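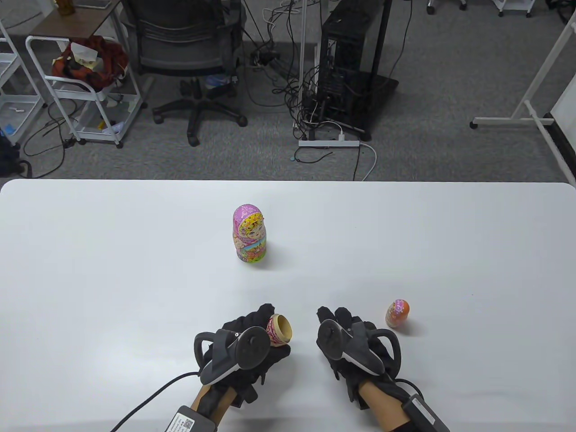
Tasex and Moder to Open Shared Parts Depot in October

Tasex, a wholesaler of craft and toy goods, and Moder, which runs warehouses for small importers, will open a shared depot in October. The site has 2000 pallet positions and 9 loading doors. It replaces 4 older buildings, which will close as their leases end.

Stock will move in 2 stages. Packaging and spare parts go first, followed by finished goods. Orders placed before noon will ship the same day throughout the move. Customer account numbers, price lists and return labels do not change. 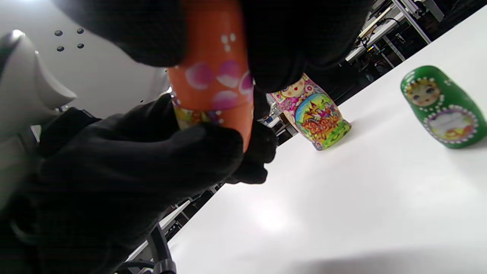

Racking and floor marking are being supplied by Sveinbjörnsson. Inventory records will be kept in Proven, the stock control system already used at the Moder sites. Each carton will carry a single barcode label on the short side, and suppliers should stop using the older two-label format once the depot opens.

Carriers must book a door slot before arrival. Booking forms and the revised delivery address will be sent to all suppliers on file before the first stage begins.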